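Ticket 324: Chess reset, grasp offset drifts toward the corner files
Project: Pomton (learning pick and place from demonstrations)
Opened by: Rosalba Piras
Status: Open, good progress
Component: Sastry policy, Plolon calibration

November 12, 2018

Summary
Trained policy picks center-file pawns well and misses on the outer files. The error grows the closer the target is to a board corner. Same checkpoint, same gripper, same speed limit on every run.

Setup
Small magnetic board, full set in the starting arrangement, mountain cloth under it. The policy gets the camera views and joint angles and outputs a short chunk of motion, 20 steps at a time. We collected 64 demonstrations in March with the board square to the table and I really like how smooth they are. The start pose has the gripper vertical above the white side. 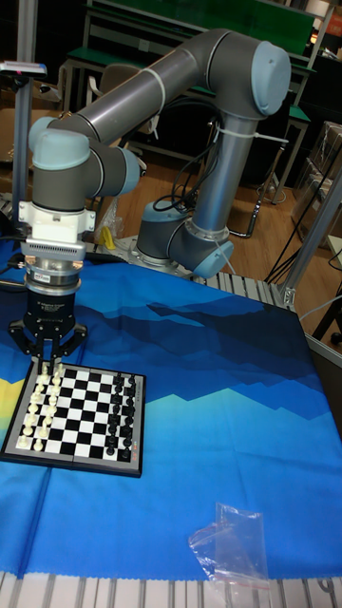 Start pose over the white side, black pieces at the far side of the board.

What I tried first
Restarted the Plolon service and redid the hand-eye calibration. Residual looked fine. No change on the outer files.
Swapped the finger pads for a new set. No change.
Ran at half speed. Slightly better on pawns, same on rooks.
Replayed a recorded demonstration open loop. Perfect! Every grasp landed. So the arm can reach those squares without trouble and the question is what the policy believes about where they are.

Then I turned the board diagonally on the cloth and ran the same checkpoint. I expected a mess. What came back was much more interesting: the misses followed the table and ignored the board. A rook that was a sure pick with the board square became a miss once the corner moved, and the reverse happened for two pawns. The policy seems to have learned table positions from the demos and is only lightly correcting from the images.
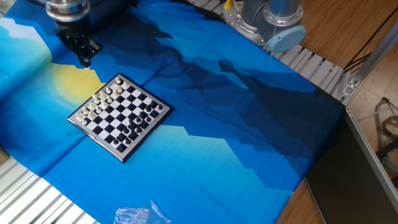
Hatem Ezzat: Love this result. Before you collect anything new, try random crops and small rotations on the images you already have, and express the actions in the gripper frame. We did the gripper frame part on the Restby task and the position bias dropped a lot. Also please log the predicted grasp point at every chunk, so we can see when it commits.

Reply from Rosalba
Done, all of it. Retrained overnight on the same 64 demos with actions in the gripper frame and crops on. The logging was a great call. The old checkpoint commits to a grasp point in its first chunk and never moves it. The new one keeps adjusting until the fingers are nearly at the board, and you can watch the point slide over onto the piece. I have been replaying that plot all morning.

Corner approach is still the weak spot. On the outer squares the fingers have to come down right beside a neighboring piece, and the policy opens them wider than it needs to.
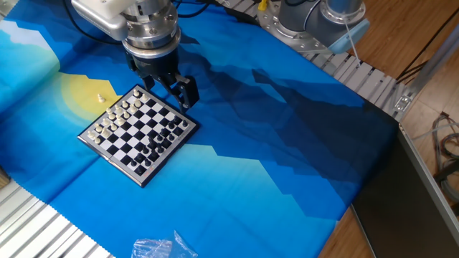 Corner approach with the board turned, fingers open, one white pawn standing off the board on the cloth.

Next
Add demonstrations with the board at different angles, corner squares first.
Put a penalty on finger opening near the board.
Score picks on and off the board separately. They are lumped together in the Sastry report right now, and I suspect the off-board ones are hiding some of the gain.
Hatem to review the logging branch before I merge it.

Leaving this open until the corner runs are in.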